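Home | Forums | Bedrooms | Laundry | Search

Print this thread | E-mail this thread

Pink plush blankets: wash or surrender?

folau_fan: We rent out a place on Medano and the small bedroom has two beds, both in bright pink plush. I put anything dark down on one for a minute and it comes up wearing half the blanket. Post 832 in this section said vinegar in the rinse. I have done vinegar. The room smells like a pickle and the fuzz is unmoved.

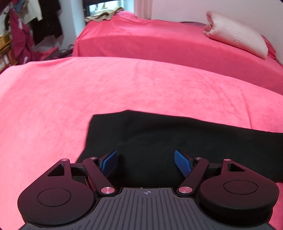 My sister says swap both for plain cotton and be done with it. Guests love the pink, though, and the guest book backs me up.

gilmartin7: Cold wash, low dry, clean the lint screen halfway through. Mine quit shedding after three rounds.

tumble_low: Never put plush in a dryer. You'll melt the tips and end up with a very large doormat. Line dry and shake.

gilmartin7: Low heat, I said. Seven years, no doormat.

tumble_low: Then you have a kinder dryer than I do – mine has two settings, off and July.

plostano_593: Why is everybody washing the blanket? Keep a lint roller in the nightstand and fold dark clothes somewhere else. A chair, say.

folau_fan: There is no chair. With two beds in there you walk in sideways.

plostano_593: Hook on the door, then.

folau_fan: Fine, hook. I'm trying the cold wash on one bed first and will report back.

Filed under: Bedding & Linens, Lint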